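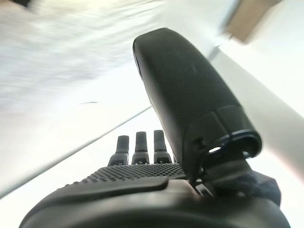
Thumb and three fingers, seen from the wrist.

Buy the hands first

By Oana Bucur
4 January 2022
23 shares | 5 comments

Budget season at Drorkholm again, and again the robot line is one line. One number. Arms, base, head, hands, spares, all squashed together so it fits on the sheet Gunther Kramer sends round.

I think that's a mistake and I said so in July. Saying it again, louder.

The hands are where the money goes. A finger pad wears. A cable frays. A linkage gets a bit of play in it and suddenly the thing can't hold a sock. The arm it's bolted to will go on for years and nobody thinks about it. Yet every quote I've seen from Nallis puts the arm on page one with a nice drawing, and the hands on the last page, under accessories. Accessories!

Digby Whitcombe disagrees with me. His view is that you buy the best arm you can afford and upgrade the hand later. Fine on paper. But later means a new purchase request, new mounts, new training for the staff, and whatever you taught the old hand has to be at least partly redone. We've been through it once at Utberg. Never again if I can help it. 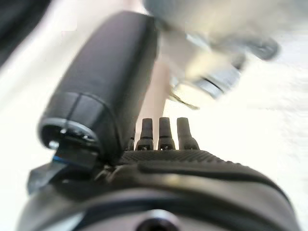

And it's the small stuff that eats you. Screws. End caps. The odd bracket that only comes in a kit with four things you didn't want. Maricica Olteanu kept a list for us last year and 75 percent of what we spent after delivery was for parts below the wrist. None of it was in the plan. It came out of the cleaning budget, which was then short, which was then my problem.

So, a seperate line for hands. Two sets per robot, one on and one on the shelf. Priced at the start, while the seller still wants your signature. I'd cut a whole robot from the order to pay for it. Five machines that work beats six with one always waiting on a thumb.

Same goes for the work itself. Look at what you really want picked up. In our case it's bedrooms: clothes left on a bed, a tray to put them in, rugs on the floor to get past. Dull, soft, floppy work. Nothing heavy. You don't need a strong arm for a shirt, you need fingers that close properly every time.

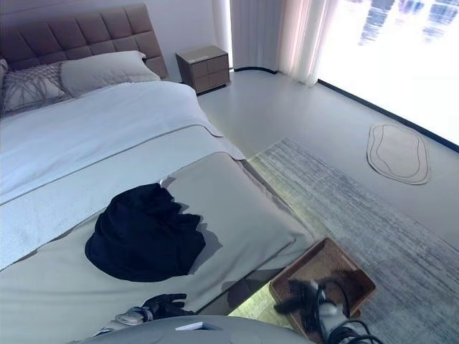 What I'd ask for before signing

Price of one finger, on its own. If they can't give it, walk away.

How long a hand swap takes, done by your people and not thiers. Cornel Onu wants it timed in front of us, and he's right.

A parts price held for two years. Nallis said no to this the first time. Ask again.

And a real bedroom for the demo, please, with real laundry. I've sat through enough blocks being stacked on a table. The sheet is due back to Gunther this month and I'm leaving the robot line blank until it's split.

5 comments | Share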